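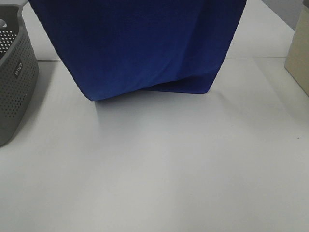
millrace_dan
Went to the Fletora open day at their Baltgate building and figured I'd write it up, as a few people here asked about laundry folding after the last trade show. They had one cell running most of the day, plus a talk upstairs that I skipped. The job was cloth handling on a white table, a gray perforated basket on one side and a beige box on the other. The piece I paid most attention to was a blue one, held up with its bottom edge right at the table and the lower right corner bunched up and curling back on itself. That corner is the whole problem in my opinion. Everything you do after depends on what the hem is doing when the cloth meets the table.

They said the cell has done 1,532 folds since they set it up in Baltgate. I asked how many of those needed a person to step in and the guy said he'd have to look it up.

tess_k
Was this the same software they showed with Denulwood, or the new one?

millrace_dan
New one. Denulwood only does the table and enclosure now, from what I was told.

oldpress
I was there in the afternoon and came away less impressed than you. I run a small commercial laundry and we put 200 pounds through before lunch on a slow day. The cell took its time on every single piece. It's nice to watch but I can't buy it.

millrace_dan
I didn't say buy it. I said the cloth handling was better than what I saw last year, and I stand by that. Last year they wouldn't even let visitors hand them a towel.

oldpress
Did they let you hand them one this time?

millrace_dan
Yes, after 2 p.m. You had to sign up at the desk. I missed it.

sorrel77
I got in on that. Gave it a thin dish towel and it took three tries to get two corners. Then it folded fine. The woman ahead of me gave it a fitted sheet and they politely said no.

tess_k
Ha, fair enough. I wouldn't fold a fitted sheet either.

quietbelt
On the curled corner, there's a standard way to deal with it. You lower until the hem touches, then drag back a few inches so friction pulls it flat. Works on a matte table, works badly on a slick one. Did they drag?

millrace_dan
Sometimes. On some pieces it laid the cloth straight down and fixed the corner afterward with a second pick. I couldn't tell what made it choose one or the other.

quietbelt
Second pick is slow. That's probably most of what oldpress was seeing.

oldpress
Could be. I timed one of the bigger pieces at 135 seconds from pickup to done. My newest hire does it in a fraction of that and she's also talking to me.

sorrel77
You timed one piece though. The ones I watched were quicker than that. Not fast, but quicker.

oldpress
One is what I had patience for.

tess_k
Any word on price? Fortin wouldn't give me a number when I asked about theirs.

millrace_dan
No price. They're taking names for a second open day in July and said there would be a lease sheet by then. I was number 177 on the list, so there's interest.

quietbelt
If you go in July, ask to see it with damp pieces. Dry cloth on a clean table is the easy case.

oldpress
Agree with that one. I'd drive back for damp.

millrace_dan
I'll email them and ask. Will post here if I get an answer.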